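3.2 Taped surfaces and the people who work on them

Most of what has been written on floor and table marking assumes that a line, once laid, is obeyed. Anyone who has watched a parking lot at lunchtime will have doubts. Our first two sites, Kemness and Fekach, were picked partly to test those doubts. Both are shared work buildings of the kind where desks, benches and storage are let by the month, and both have managers with a strong faith in tape. At Kemness the tape is yellow and goes on the floor. At Fekach it comes in whatever color was on sale, and goes on nearly everything.

We asked tenants at both sites to keep a short diary of each time they put something on, over or across a line. The instructions did not say what counted as "across," and the diaries suggest that tenants had strong private views on the matter. One respondent at Kemness logged a coat sleeve. Another, in the same room, logged nothing at all during a period in which his bicycle lived on the wrong side of a walkway. We have kept both diaries in the sample, as there seemed no fair way to exclude one without the other.

Three uses of tape need to be kept apart. The first is the border, which says where one person's area ends. The second is the route, which says where people may walk and therefore where boxes will shortly be stacked. The third, and the one that earlier studies tend to skip, is the grid: a surface split into equal parts, with no part given to anyone. Borders and routes make claims. A grid makes none, or none that a passerby could read, and we expected it to be ignored.

It was not. Tenants who stepped over a yellow border several times a day would stop short of a grid and ask whose it was. Of the 8 tenants we interviewed at Fekach, only one said she would set a cup down on a gridded table without asking first, and she added that she would feel bad about it. The same people had no trouble putting cups on plain tables, on bordered tables, or in one case on our recorder. Figure 2 gives an instance of the type. 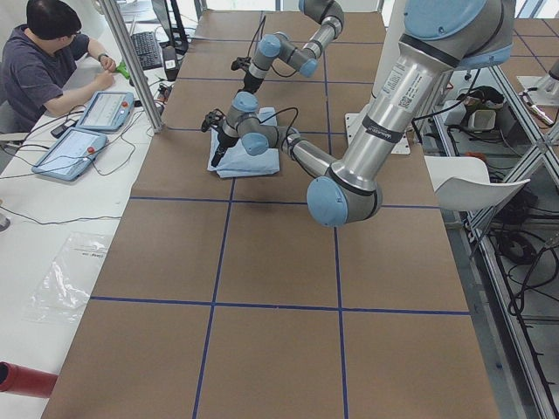

Figure 2. A gridded work surface: dark blue tape over brown paper, laid in both directions to form large rectangles.

Paper matters more than we had allowed for. A table covered in brown paper looks, to most tenants, like a table on which something is about to happen. Bare tables carry no such promise. When the manager at Fekach took the paper off one bench and laid the same grid straight onto the top, the polite distance shrank at once, and by the end of the month the bench held a fern. We do not wish to build a theory on a fern, but the diaries for the period point the same way.

Color, by contrast, did very little. Managers at both sites spoke at length about color. Kemness has a laminated key, over two pages long, setting out what each shade is for. When we asked tenants to explain the key, most could place yellow, a few offered a guess at red, and one gave a confident and detailed account of green, a color that does not appear on it. Marikar's earlier study of loading bays reports much the same result, in a tone that suggests she was also tired by then.

Width is harder to judge. Wide tape was described as "official" and narrow tape as "something somebody did." At Beaudoin, the third site, where supplies are bought centrally and only one width is stocked, tenants made the same distinction using neatness instead. A line with square ends was official. A line that had been torn off by hand was a suggestion – and a line with a lifted corner was treated as open to bids.

Cost does not explain the spread of tape either. Beaudoin set aside 3000 dollars for marking in its first year, spent most of it by October, and then went on taping out of the cleaning budget. When Sewwandi Marikar put this to the site manager on our behalf, he replied that tape was cheaper than signs. He had also bought the signs. They were in a cupboard with a taped border in front of it, and there were boxes on the border.

Two limits of this part of the work should be noted. The diaries depend on people noticing their own trespasses, a skill that is unevenly spread. And our presence may have raised the general standing of tape in all three buildings, as tenants saw us kneel down to measure it and drew their own conclusions. At Kemness a short new line appeared next to the chair we normally used. No one would say who had laid it, and it is left out of the counts in Section 4, where we turn to Wodow and its removal of all markings from the ground floor.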